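Open day at the Umberg structures lab

I've wanted to see the shaking table at Umberg for years, and in November I finally got there! The lab sits behind the old rail yard in Candbridge, and by 10 in the morning the line of visitors already reached the gate.

Our guide was Efren Macapagal, who runs the tests on bridge bearings. He took us up to the gallery over the table, a steel platform built in 2000 and still driven by its first set of Hellström actuators.
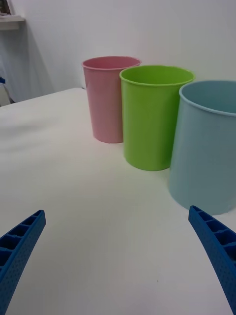

The run we watched was a two-story timber house at half size, shaken with a recorded earthquake. You feel it in your feet before you hear anything. Then the walls start to rack, the windows rattle in their openings, and suddenly it's quiet again and everyone is grinning at each other. Run 509, according to the board, and the frame came through with a few popped nails (I'd have bet on worse).

After lunch we got to try Zutero, the lab's own software for picking out how a building sways from its sensor records. I spent far too long on a footbridge with two sway modes so close together that I kept mixing them up. Efren showed me how damping pulls them apart on the plot, and I could have stayed there all afternoon.

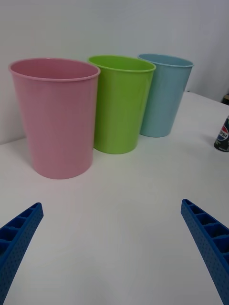
Pink, green and blue cups on a white tabletop.

The basement, with the fatigue rigs, was closed for rewiring. I'm going back for that one.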